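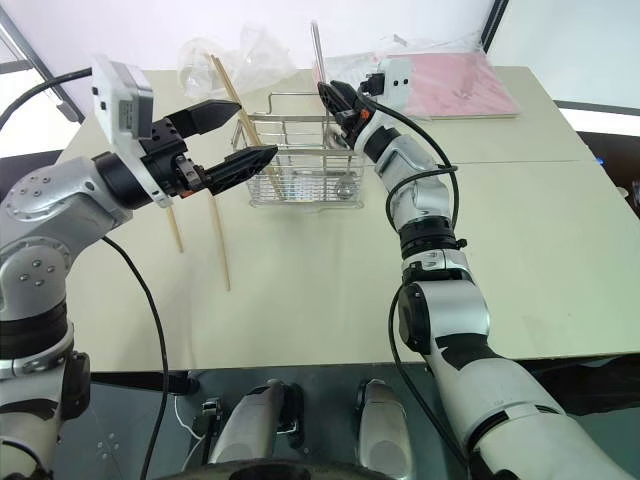

From: benchnotes
To: teleop-users list
Date: Tuesday, December 26, 2023
Subject: Re: Chopsticks as a training task?

On the list, a Skenisley user wrote:

> We have been recording cup stacking and towel folding for a while
> and want something harder. Has anyone here tried chopsticks with
> two arms and plain parallel grippers? My worry is that they are
> too thin to get hold of, and that whoever is driving will give up
> by lunch. Also, do you throw out the fumbled episodes or keep them?

Yes, and please try it! We started on chopsticks in November and it has become my favorite task of the lot. Putting them in a wire drainer is the version I'd go for. The slots of space between the other utensils are narrow, so the driver has to get the angle right before letting go, and you find out very fast whether your leader arms are tracking well.

Thin is less of a problem than you'd think. Long wooden ones are forgiving - there is plenty of length to grab, and a bit of squeeze doesn't hurt them. What gets people is the pickup from a flat table. Our drivers do much better if they close slowly near the thick end and tip the stick up before lifting. Trying to pinch it dead center and go straight up gave us a lot of sticks rolling off toward the edge.

Some things from our notes, in no special order:

Vary how the drainer starts out. We ran the first batch with it empty every time, and the policy we trained in Flonent got very confused once there was already something leaning in it. Now we leave a few things in, at odd angles.

Let one arm wait. New drivers want to move both hands all the time. If the right arm has no job, park it near the basket and leave it alone. Those episodes train better for us, and they are a lot less tiring to record.

Check your cable slack before each session, with the arms reaching all the way across. I lost most of a morning to a wrist cable that pulled tight only at full stretch.

On fumbles, we keep them if the driver recovers within 10 seconds or so. A dropped stick that gets picked up again is great data. We cut anything where a person had to reach in. After that filter we had 2,250 episodes left, and 190 of them have a drop and a recovery, which I tagged by hand (I kind of enjoyed it).

As for giving up by lunch, ours got hooked. Short sessions help, and so does swapping drivers.

I can share the Vidmar config and the tagging script if that's useful. One question back to you - are you recording wrist cameras at the same rate as the joints? Ours drift a little apart on long episodes and I'd love to hear how you line them up.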